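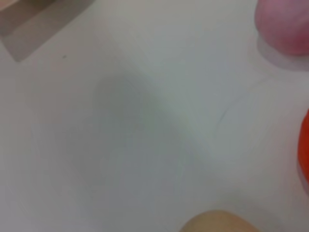 Who fills the empty District 8 seat on the Notach county board until the election?

The remaining board members choose a person by majority vote in an open meeting, and that person serves until the winner of the next general election takes the oath.

I put the question and the answer first, as several people wrote to me privately and asked for the short version. The long version follows, with the message from the list that I am replying to. Please forgive my English where it becomes stiff. I have read a lot of county rules this week and they are not good for the style.

> I don't understand why we are even discussing names. The chair said at the Zetow meeting that she already has somebody "ready to go" and that the rest is paperwork. If that is so, then the six of them will just vote it through in September and we get whoever she picked. Why can't there be a special election like they had in Moen when their mayor left? People in District 8 elected a person, not a party and not the chair. And if we do have to live with an appointment, can the new one then run in the fall as "the incumbent"? Seems like a gift to me. Also does anyone know if the 300 signatures are for this or for something else? I signed a sheet outside the library and now I'm not sure what it was.

Let me take these in order.

**The chair's candidate.** She can have a favorite, and she can say so in public. She has one vote, the same as the others. The rule says that any resident of the district who is registered to vote there may send a letter of interest to the clerk, and that all letters received by the deadline must be given to all members before the meeting. I called the clerk's office and asked if this has been done in the past, and the woman who answered said that the letters are put in the meeting packet, so the public can read them too. She was very patient with me. So if you know a good person in the district, please tell this person to write the letter. One page is enough. It should say the name, the address, how long they have lived there, and why they want to serve.

I would also not assume that the vote is finished already. The six members do not agree on the road budget, and they did not agree on the Itetti landfill contract either. With six votes, a tie is possible. If there is a tie, the motion fails and they have to make another motion, and nothing in the rules says how many times they may try. I looked for a limit and did not find one. If somebody on the list knows it better, please correct me.

**Why Moen could have a special election.** Moen is a city with its own charter. Their charter says that a vacancy in the office of mayor must be filled by a special election if more than one year is left in the term. We live under the county rules, which are different, and which allow the board to appoint when a general election comes within the same term. The board can't decide to hold a special election even if all six members want it. To change this we would need to change the county rules, and that takes two public hearings and a vote. It is possible for the next vacancy, and I would support it. It can't help us with this one.

I know that this answer is not satisfying. When I first came to live here I also thought that every elected seat is always filled by voters. In the place where I grew up, the party would simply send the next name on the list, and we found this normal, so I try not to judge too fast. But there the name was printed on the list before the election, and everybody could see it. An appointment has no list. That is the part which bothers me, and for this reason I care so much about the letters being public.

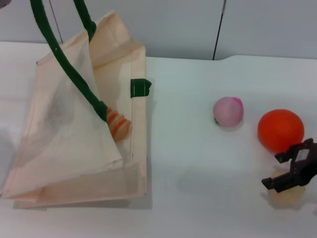
The letters are also our best chance to ask real questions. At the meeting there is a public comment period before the motion, and each speaker gets two minutes. If ten people stand up and each one says that they are angry, the board will listen politely and then vote. If some of us have read the letters and can say "this applicant lives near the landfill road and writes nothing on the landfill, could you ask him," then a member may really ask. I have seen this happen with the library appointments. It was a small thing but the applicant had to answer, and it went into the minutes.

**Can the appointed person run in the fall?** Yes, this is allowed. The appointed member may run like anybody else and must file the same forms by the same deadline. The word "incumbent" is not printed on our county ballot next to any name, and I checked this with the sample ballot from the last election. On yard signs and mailers it is another matter. A candidate who holds the seat may say so, and it is true.

Some boards ask the applicants to promise that they will not run, a so-called caretaker appointment. Our board may ask for this promise. It can't enforce it. If the person changes their mind the next morning, there is no penalty. I have mixed feelings on this. A caretaker has less reason to please the chair, but also less reason to please us. I would like to hear what others on the list think, especially those who live in the district, which I do not. I am on the Zetow side of the line.

**The signatures.** I believe there were two different sheets in circulation, and I can explain one of them for sure. The 300 signatures are the number needed to put a question on the agenda of the board as a citizen item. The sheet from the landfill group is for this purpose. It asks the board to discuss the Itetti contract again, and it has no connection with the vacancy. The other sheet had no heading when I saw it, and I did not sign it. If you signed a sheet with a short paragraph on top that mentions the landfill, it was the first one. If you remember only lines for names and addresses, I would write to the clerk and ask. A petition without the text on each page may not be accepted, and you may have given your address to a stranger for nothing.

What I would find useful, if somebody has time:

- a copy of the vacancy notice as it was printed in the newspaper (the one on the county website opens as a blank page for me)
- the minutes from the last time a seat was filled in this way
- the name of any person in District 8 who is thinking of applying and wants someone to read their letter first

I am glad to read a letter for spelling of names and for the facts, less so for the grammar, as you will understand.

One correction to my own earlier post from August 2018, in the thread on redistricting. I wrote there that the clerk breaks a tie in the board. This was wrong. The clerk breaks a tie only between two candidates in an election, by drawing a name, and has no vote in the board itself. I mixed up two paragraphs which stand on the same page. Thank you to the person who noticed it.

Please reply to the list and not only to me, so that the others can see the answers too.

Regards,
Alvar Dahlgren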